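Keeping a two-armed cell honest

Gulstead's robot cell takes up one corner of a long ground-floor workshop and amounts to a table, two arms and a cabinet of electronics underneath. The arms were put in by Fusance, a small integrator that still looks after them. The job they do changes from month to month. The upkeep hardly changes at all.

A session starts with the grippers. Each has a pair of black fingers bolted to a base, and the bolts work slack with use. A finger that has moved by the width of a fingernail will still close, but it closes crooked, and a crooked grip lets a smooth object turn. The technician checks the screws with a short hex key, wipes the inner faces with a dry cloth and looks for chips at the tips. Fingers are swapped as a pair. The workshop keeps 4 spare sets in a drawer, printed in batches.

Next comes the wrist camera on each arm. The lens is small and sits close to the work, so a thumbprint matters. It is cleaned, then the arm is sent to a fixed pose and the view is compared with a saved one. If the fingertips have shifted in the picture, the mount has been knocked and the camera has to be calibrated again.
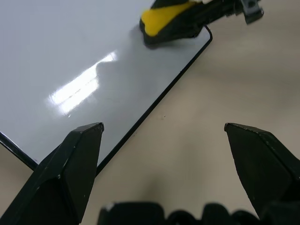
Whiteboard wiping has been the regular test since March. It suits a cell with two arms, and it shows up faults that picking up blocks does not. The eraser has to be held firmly enough that it doesn't twist, and pressed lightly enough that the board stays where it is on the table. If the height of the table is set wrong in the software, even by 2 millimetres, the pad either skims over the surface or digs in and pushes the board along.

Ceiling lights are the other nuisance. A glossy board throws them straight back at the camera, and a patch of glare can hide whatever is underneath it. The team tried a matt film from Gallance, which cut the reflection but made the pen harder to rub off. They peeled it off again and fitted diffusers to the lights.

Fusance's service sheet calls for a fuller check every 2000 hours. The covers come off, the cables are flexed by hand at each joint and the connectors are reseated. Most of the faults found so far have been in the cable that runs along the forearm to the gripper. It rubs where it passes the elbow, and a sleeve now protects it there. Replacing one takes 3 hours, and a good part of that goes on threading the new cable through without kinking it.

The motors have given less trouble. One wrist joint developed a knock last winter and was sent to Hughes, a repair shop that mostly handles packaging machinery. It came back with a new bearing and has run quietly since.

After any repair the arm is run slowly with nothing on the table, then with the board, and then at normal speed. The results go in a paper logbook that hangs from the cabinet door on a length of string.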